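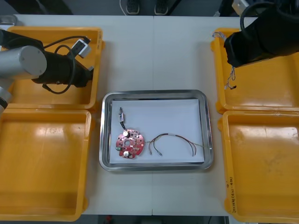

One tutor's first question was whether sorting dead electronics into bins really needed a whole term, and by the second week we had our answer – yes, and we could have used two!

Posted in January by the Brukstead sorting group
Filed under: Student projects / Repair and reuse

Our project was about taking small electrical goods to pieces and sorting what came out, so that parts worth keeping don't go in with the scrap. Tredeo, a repair workshop in Prudville, let us have 190 broken items and a bench for the term. We loved it from the first morning.

We settled on a tray in the middle of the bench with yellow bins on both sides. The tray is steel and we line it with plain white paper, so small screws and bits of solder show up straight away (and you can lift the whole lot out and tip it). Each part goes on the paper first and gets looked at before anyone decides on a bin.

Circuit boards were the best bit. The round red one with two capacitors standing up on it became a favourite, partly for its wavy outline and partly for the hole near the middle, which started a long argument about what might have gone through it. It still has its short black lead with a white plug on the end. We decided to leave plugs on wherever we could, as a board with its lead is much easier to test later.

Loose wire was harder than we expected. Brown, red and pale green strands all joined at one point will spring open the moment you let go, and they catch on everything. We tried coiling them, then taping them, and ended up laying them flat beside the board they were found with. It takes up room but it works.

By the end we had sorted nearly 2,000 parts, and 13 boards went back to Tredeo for testing. Next term we want to try the Peixoto labelling method and write bigger on the bins.

Contact the project office | © Brukstead student projects | Back to top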